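Skakden Help Desk
Ticket: Postage labels creeping up the roll, bottom line of address lost
Product: Skakden Orders, with Arier desktop label printer
Status: Solved
Opened: Sun 25 March

Customer's message

Hello all, and sorry in advance for the length of this, but I've read enough tickets on here to know that the first thing you'll ask is what I've already tried, so I may as well put it all down in one go.

I run a small gift and hair accessory shop in Bralness and I send out parcels most weekday afternoons. I've used Skakden for my orders for a good while and been very happy with it. In February I bought an Arier label printer to go with it, and for the first few weeks it was a joy. No more cutting up sheets of paper and no more sticky tape over the barcode.

The trouble started when I put in a new roll of labels. The first label comes out perfectly. The second sits a tiny bit high. By the fifth or sixth the top border has crept on to the label before, and the bottom line of the address is missing altogether, and it's the postcode that goes, which is the one bit I can't do without. If I switch the printer off and on again I get one good label and then the creeping starts again.

What I've tried so far:

Turned everything off and on, several times, in various orders.
Took the roll out and put it back in, making sure it was feeding from underneath as the little drawing inside the lid shows.
Cleaned the roller with the wipe that came in the box.
Swapped the cable for the one from my old printer.
Printed from the laptop in the kitchen instead of the one in the shop. Exactly the same.
Deleted the printer from the laptop and added it again. This made it worse for a while, as everything then came out turned through 90 degrees, but I found the setting and turned it back.

The labels are a roll of 500 from Moffat and they measure the same as the old ones, as far as my sewing tape can tell. I'd be so grateful for any ideas. I have orders waiting and my handwriting is not what it was.

Reply from Skakden support

Thank you for such a thorough message, and please don't apologise for the length of it – it saves us both a good deal of to and fro. I'm sorry your labels have been misbehaving.

The fact that the same thing happens from two laptops is very helpful. It makes me think the page we send is probably fine and the printer is losing track of where one label stops and the next one starts. Could I ask you to do three things for me?

First, please print the test page straight from the printer by holding down the feed button until the light blinks twice. That page doesn't come from Skakden at all, so we'll see what the printer does when it's left to itself.

Second, go to Settings, then Labels, then Paper in Skakden and tell me what is in the box called Gap.

Third, print a run of labels from the practice order and let me know at which label you first lose part of the address.

Please use the practice order for this and leave your real ones alone. Printing a real order again can mark it as sent twice, and that's a nuisance to undo.

Customer's update

I've done all three with a cup of tea beside me. The test page came out beautifully, but it's only the one label long, so I'm not sure how much that tells us. The Gap box was empty. I don't believe I've ever touched it, though I can't swear to it. And on the practice order the postcode began to go at label 6, with the whole bottom line gone by label 8. I let it run on to 13 out of curiosity, and by then the top of the address was printing neatly across the join between two labels.

I have also noticed something I should have seen before. The old roll, of which I still have the last few, has a little black bar printed on the backing paper between each label. The Moffat roll has no bar, only a gap. I'd taken them for the same thing because the labels themselves match.

One other small thing, in case it matters. I use the same size for everything, as most of what I send is light and goes in the same box.

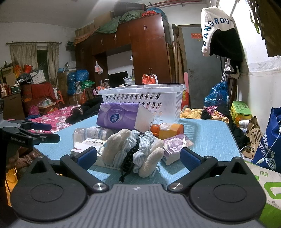

Harriet Windle
Shop owner, Bralness
Skakden customer, ticket opener

The frilly hair pieces are what sells best at this time of year, the blue and white stripes especially, and anything with fluffy ears on it goes to mothers of small girls. They weigh next to nothing, so they all go at the cheapest rate and they all get the same label. If it turns out I need to move to another size I don't mind in the least, but I'd have to buy new boxes too, so I'd like to leave that until last if we can.

I tried the last few of the old labels just now and they were all perfect, all the way to the end of the roll. So it does seem to be the new roll, or the printer's opinion of the new roll.

Reply from Skakden support

Well spotted with the black bar! I think you've found it. The Arier has two ways of finding the start of a label. It can look for a printed bar on the back, or it can look for the gap. It sounds as though yours is still looking for a bar, can't find one, and is falling back on measuring the length of each label. Any small error is then added to the next label and the next, and that's your creeping.

There's no need to change your label size or your boxes. Please try this, in this order.

1. Close Skakden on both laptops.
2. Switch the printer off and load the Moffat roll, with the lid clicked down on both sides.
3. Hold the feed button down and switch the printer on, keeping the button held until the light blinks four times. Then let go.
4. The printer will feed out several blank labels. Let it finish, even if it seems to be wasting them.
5. Open Skakden, go to Settings, Labels, Paper, and change Type from Mark to Gap. Put 3 in the Gap box. The figure is in millimetres.
6. Press Save at the bottom of the page. The Save at the top only saves your printer name. We know this is confusing and it's on our list.
7. Print the practice order again, at least 23 labels if you can spare them.

If it still creeps after that, please send me the version number from the bottom corner of the Settings page.

Customer's update

It works! I'm so pleased. I did make a mess of step 3 the first time by letting go after the second blink, which gave me another test page, but the next attempt went as you said and out came four blank ones.

Then 23 practice labels, and I laid the first and the last side by side on the counter and couldn't tell them apart. I've since printed the real orders that were waiting and every postcode is where it should be.

Could I put in a small plea for a note about the bar and the gap on the page where you choose your paper? I'd never have thought to look at the back.

I did press the wrong Save, by the way, even after you'd warned me.

Reply from Skakden support

Lovely news, thank you for letting us know. I've passed on your note about the paper page, and added your vote to the one about the two Save buttons.

If you go back to a roll with the black bar, you'll need to set Type to Mark and repeat steps 2 to 4. Skakden will keep your Gap figure for next time, so you won't have to type it in again.

I'll mark this as solved. A reply from you within 90 days will open it again.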